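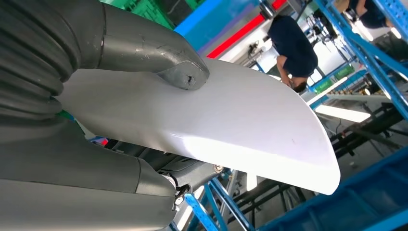
White, curved, very shiny.

Saturday, August 27, 2022

Woke at five to the sound of the upstairs neighbor's treadmill and decided, lying there, that this would be the weekend I finished the family cookbook. I have decided this on other weekends. The folder on my desktop is called FINAL and it has another folder inside it called FINAL USE THIS, so you can see the kind of progress we've been making since March.

The trouble is my grandmother's plum cake. There are four versions of it in the shoebox and they disagree about everything except the plums. One says bake until done. One says bake until it smells right, which is a fine instruction if you happen to be my grandmother. The third gives an oven temperature but the corner with the baking time on it has been eaten by something, and the fourth is a clipping from the Pullham paper that I suspect is where the whole family secret came from in the first place. I am not going to be the one to bring that up at Thanksgiving.

Drove to Lozano for plums. The farm stand had peaches, tomatoes, a great many zucchini and a sign that said PLUMS with an arrow pointing at a field. Bought peaches. Came home by way of the Brindeo, where they sell plums the size and firmness of golf balls, and bought a bag of those too.

First cake: version two. It never smelled right. It smelled like cake for a while and then it smelled like the other thing.

Second cake: the clipping. Very good. Annoyingly good. I ate a slice standing at the sink and then wrote a long headnote on how this recipe came over from Mirberg in a trunk, which is what we've always been told, and I left out the newspaper. I feel fine about it.

The printer wants the pages by the middle of next month, and the cheap rate only kicks in at 24 copies. I have nine relatives who've said yes and two of them don't cook. My brother suggests leaving the extras in hotel rooms, like the other book. 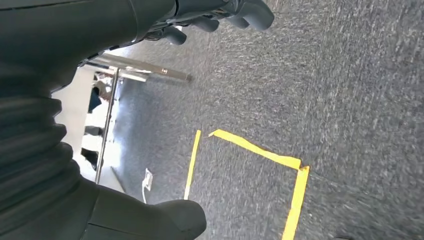
Sunday, for my own reference

Call my aunt about the dumplings before she goes to church, and do not let her get started on the gravy.

Type up the pickles. The card says it makes 80, and I'd like to know 80 what, as nothing else in that recipe suggests a size of jar or even a size of cucumber.

Find out whether "oleo" can be changed to butter without a vote.

Take the remains of the first cake out to the trash after dark.

Rename the folder.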